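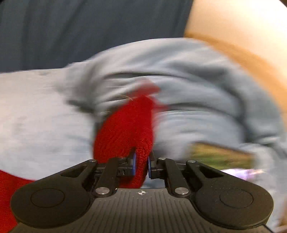
HOME & TEXTILES

The Long Life of a Sweater

Knitwear is often discarded years before the yarn has worn out. A repair service in Bedoya has spent the past six years encouraging residents to keep it in use.

The Faltari Mending Service accepts garments at its counter on Dotley Street and returns most of them within 30 days. Last year it handled 300 pieces, of which 81 were sweaters with damage at the cuff or elbow.

"People bring us the hole, but the trouble usually began with storage," said Rocío Carhuamaca, who directs the service. She advises owners to fold knits flat, as hangers pull the shoulders out of shape.

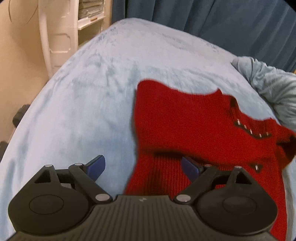 Red ribbed knit on a light blue fleece blanket.

Washing deserves equal care. The service recommends cool water, a mild soap and a towel for pressing out moisture – wringing can stretch the ribs beyond recovery. Wool should be clean before it is put away in April, when moths become active in the district.

Small holes are closed with yarn of matching weight. Larger ones are patched from the inside, a method the staff learned from weavers in Rurneo. Fees are set by the size of the repair, and owners are given a written estimate before any work begins. The counter opens at 9 a.m.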